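Trillinum Grasp Planner
Control and planning software for two-finger grippers

Hi, I'm Aoife Ó Flaithearta, and I've been writing the planner at Fonodell since it was a folder of scripts with terrible names. Our product page used to be a list of features written by a committee of one (me, on a deadline), so I've had another go at it.

Trillinum takes a view from a wrist camera, works out where the object is, and hands your arm controller a path to a grasp. It runs in simulation first and then on your real cell with the same config file. You don't rewrite anything in between, though you will want to retune the speeds!

What it's good at

Small stuff on plain surfaces, seen from straight above. I know that sounds easy, but a cup from overhead is mostly a circle with a dark patch inside, and a lot of detectors grab on to that dark patch and call it the center. Ours fits the rim first and treats the inside as a hint. Finbarr Gilmartin spent most of March on that one change and I'd say it's the best thing in this release.

It also keeps track of both fingertips while the gripper is open, so the planner knows how much sideways travel it needs before it closes in. If the object is nearer one finger than the other, it shifts the wrist across before it comes forward.

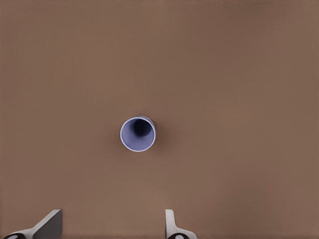
What you get

The planner itself, with a Python interface and a small command line tool.
The simulator, with 13 starter setups you can copy and mess around with.
A replay viewer that lets you scrub through a run and see each planned path next to the camera view. (I use this every single day.)
Gripper profiles, 11 of them so far. You can add your own from a CAD file.

What you need

A Linux machine with a decent graphics card. Themba Modise keeps a laptop going with no graphics card at all, and it does work, but batches take ages. Plan on 700 MB of disk for the install and a good bit more once you start saving replays.

Things it won't do yet

Clear glass is still hit and miss. Stacked cups confuse the rim fit, so turn on the depth option if you have a depth camera. Soft grippers aren't supported and I don't have a date for them.

Licenses and trying it out

The trial is the full program, capped at 1000 simulated grasps, and the counter only goes up when you press run. Team licenses cover every machine in one building. If you already have the Gesport bridge, your config files load as they are, just check the finger length setting afterward.

Questions go to me or to Jarlath Scanlon on the support desk. I run a setup call every Thursday at 11, so bring a config that's giving you grief and we'll go through it together.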